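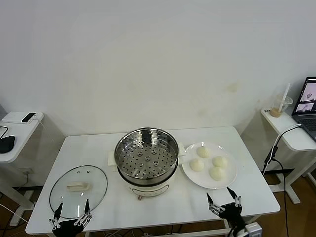

Steamer, lid off to the side, four buns on the plate.

Steamed buns at the Clusville room: your questions

Put together by Kekeli Bonsu. Same questions keep coming in so answers all in one place. Will add more when I get a minute.

Which buns are these?
Plain white ones. No filling for the first go. Once you can get a plain one to come out smooth, then do filled.

How many at a time?
Four in the basket, five if you've made them small. They puff up. Touching buns tear when you pull them apart, and you'll have a nice top and a ragged side.

Can I bring my own steamer?
Yes. Stove-top ones no, we've only got sockets. Electric is fine up to 800 watts, anything bigger please ask first. Don't plug two into the same extension lead.

I haven't got an electric one, will a pan do at home?
Pan with a lid and any basket that sits clear of the water. Bamboo is good. Wrap the lid in a tea towel, knotted on top so the ends don't hang near the flame.

Does the basket need lining?
Yes!! Holes in the bottom, soft dough, you can guess. Square of baking paper under each bun. Cut them a bit bigger than the bun. Cabbage leaf also works, tastes faintly of cabbage.

How much flour?
184 g plain flour for a batch of four. Yes it's an odd number, it came from halving somebody's recipe and then fiddling with it. Owusu plain from the corner shop is what I use. Strong bread flour makes them chewy, some people like that.

And the rest?
Teaspoon of dried yeast, dessertspoon of sugar, pinch of salt, warm milk or water till it comes together. Start with less than you think. Knead till smooth, then carry on a bit.

How long do they prove?
Shaped buns, 36 minutes on the plate in a mild room. Longer in winter. Poke the side gently, if the dent comes back slowly they're ready. If it doesnt come back at all you've left them too long. Steam them anyway, they'll be flat but edible.

Do I oil the plate?
Dusting of flour is enough. Oil makes them slide about.

How much water goes in the base?
Up to the line inside, if yours has one. Cold water is fine. Fill before you put the basket on, obviously, but people forget and then try to pour it through the holes.

What do I do with the knob?
Depends on the model so check your leaflet. Get the water going first, buns in once there's proper steam. Twelve minutes for small ones, fifteen for large.

Can I lift the lid to look?
No. Glass lid, look through it. When time's up switch off, leave the lid where it is for a few minutes, then lift it tilted away from you. Drips run down to one side and not on the buns.

Where does the hot lid go?
Flat on the table, handle up, clear space to one side of the steamer. Buns on the other side. That's the layout I like, you're not reaching over steam for anything.

Is there a screen for the recipe?
Bring a laptop or phone if you like, use the side tables. Not the steamer table please. Keep drinks away from the keyboard.

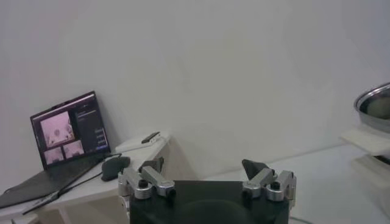 Black laptop open on the white desk by the wall.

Is there wifi?
Yes, password on request. Patchy in August when the whole building's in, so save the recipe page before you come.

Mine came out yellow. Why?
Usually the flour. Wekari unbleached gives a creamier colour and there's nothing wrong with it. Yellow in patches is more likely baking powder not mixed in.

Mine wrinkled.
Lid came off too quick, or over-proved, or dough under-kneaded. Could be all three. Next batch change one thing only or you won't know.

Can I freeze them?
After steaming, yes. Cool right down, bag them, steam again from frozen for eight minutes or so. Dont freeze raw, the yeast sulks.

How do I clean the basket?
Soak, then a soft brush from underneath to get dough out of the holes. No wire wool on stainless steel. Tirkon descaler for the base if it's furry, rinse twice. Unplug it first and don't dunk the base.

Do I need to book?
Yes, tables go quickly. Message Kekeli with your name and whether you're bringing a steamer. Sessions start 10.30 am, doors open at ten.

Are there gluten free ones?
Not yet. Tried it, they came out like erasers. If you've got a recipe that works please send it over.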